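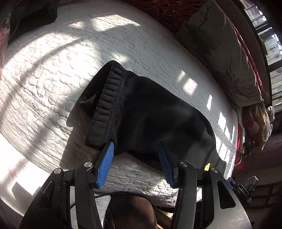

Week 5 – dyeing with black. Black is the hardest color to get right on cloth and the one everybody asks for first. Most black dyes are mixes, usually a dark navy base with some orange or red pushed in to kill the blue. Put a black garment down on white bedding, like the one on the bed, and you judge it far better than on a dark bench, the white gives your eye something to measure against. Do this in daylight. Shop lighting lies, two blacks can match indoors and go green and brown by the window. The word is metamerism, it will come up again.

Depth of shade. Written as percent of dye to weight of DRY fabric. Pale shades need very little. Black needs a lot, several times what you'd use for a mid blue, and people always underdose it. You get charcoal. Redyeing charcoal to black works but costs you a second bath.

So for the Wednesday practical – weigh your cloth first, before scouring. Write it down. The Trirard scales only read to 5 g so use the small ones by the door for the dye powder. Masks on for powder, no exceptions.

Fiber matters more than brand. Cotton and viscose take reactive dye, wool and silk take acid dye, polyester takes neither and wants disperse dye and real heat. Blends come out two-tone. Sewing thread is very often polyester so a cotton shirt dyed black can finish with pale stitching. Ribbed bands can have elastane in them, check the label, go easy on temperature.

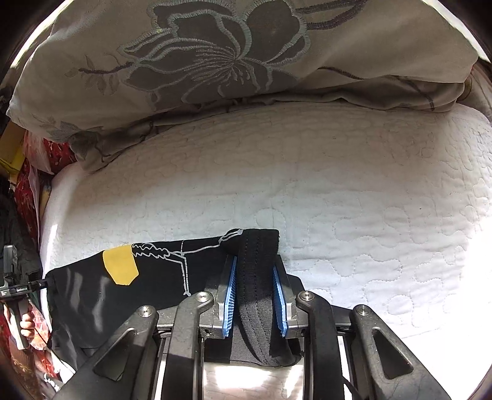 Rinsing and fastness

Cold rinse first, then warm, then hot with a little neutral soap. Unfixed dye sits in the fiber and comes off later on somebody's sheets. Keep going till the water is clear, for black that can be 5 changes or more.

Rub test: dry white cotton, 10 strokes, then agian with damp cotton. Damp is always worse. Grade against the gray scale, 5 is best, 1 is a fail.

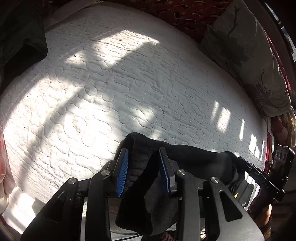 Staple both rub cloths to your record sheet, dry on the left. Yusri Siregar has the gray scales, sign them out, bring them back. Last year's Partanen sample set is in the drawer if you want to see a bad crock result.

Reading before next time: Ulow handout, pages 18 on. Skip the indigo part, we do vats in October.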